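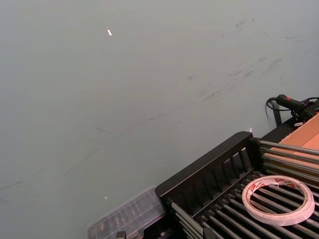 3,000 tries, and a few doubts

Robots that clear up a workbench have been promised before, so I went to the Nalteck lab in Jirelstead expecting a good video and a weak claim. The team's project, Sayce, teaches an arm to pick up small items from a dish rack using only the view from a camera at its wrist. A roll of tape is one of the things it practices on.

The headline result is that a policy trained on 3,000 recorded grasps did as well on new rack positions as on old ones. I asked the project lead how new the positions were.

"We moved the rack by hand between sessions," the lead said. "Same table, same room. I wouldn't call it a different world."

That is more candid than the project page, which says the method "generalizes." Three racks were used in training and 3 held back for testing. All 6 came from one supplier, and when I pressed the point the lead gave way on that too. "They're cousins. Fair enough."

Why a rack at all? "Rods are a pain. You see the table through the gaps, and the depth estimate jumps around. If you only test on a bare surface you learn very little."

I liked that answer. I was less taken with the scoring. A grasp counts if the item leaves the rack, even if it is dropped a moment later. The lead says a stricter count was run in July and the numbers were "lower, but the order of the methods held." Those numbers aren't in the write-up. I asked for them and was told they need checking first.

A group at Novthorpe has asked to run the policy on its own arm, with its own clutter. "They'll break it," the lead said. "I'd like to know where."

So would I, and I'd wait for that before quoting the first result to anyone.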